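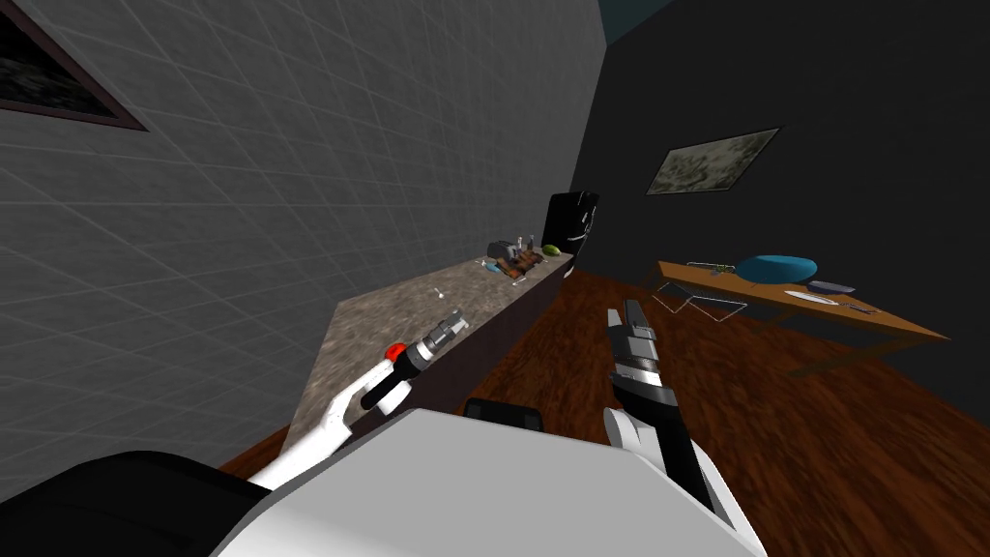 Sim kitchen, both arms out, left gripper over the near end of the counter. Spoon farther along.

3 min read

28 March 2025

Kitchen chores, Brindo build, still in sim.

Question on the whiteboard since October: can it tidy a kitchen yet? Someone has written "define tidy" under it, and someone else has written "define kitchen." Both fair.

Today's job list was spoon to far end of counter, then white plate from table to counter. A four-year-old could do it, with complaints. We ran the spoon on its own first, 396 attempts overnight on the Fornero planner. 58 ended with the spoon where we wanted it. The rest split between closing on air and pushing the spoon ahead of the fingers like a very small snowplow. Two runs scored as successes because the spoon got shoved into the target zone without ever being picked up. I have taken those out of the 58, so don't add them back.

Plate is worse. White oval thing, lying on a wood top. The planner's favorite idea is to come straight down on the middle of it. I put the approach angle down to almost flat and it then wanted to go through the table, which the sim allowed until I turned the collision check back on. (Who turned it off? There is a log. I have not looked at the log, in case it was me.)

Things to fix before the next batch:
- spoon friction is still the default, which as far as I can tell is soap
- grasp width limit, left hand only
- right arm parks out over the floor while the left one works. Fine for now, but it swings wide when the base turns toward the table
- skip the blue thing on the table. Plorkov mesh, domed, the planner treats it as a bowl and tries for a rim on the top side. Separate problem, separate week

Tried the Jang grasp set after lunch, 50 spoon runs only. Fewer snowplows, more hesitation. It hangs above the counter for ages, then times out. I know people who do dishes this way.

Running total across all chore sims is now 2,662 episodes and I would not let it near my own sink. Wiping the counter looks much closer to done, mostly because a wipe that misses a bit still counts as a wipe — we should write down a pass mark before we get fond of it.

Next: rerun spoon with the friction changed and nothing else. Nothing else, please.

2 comments · 4 shares

Contact the lab | © 2025 Workshop Notebook | Back to top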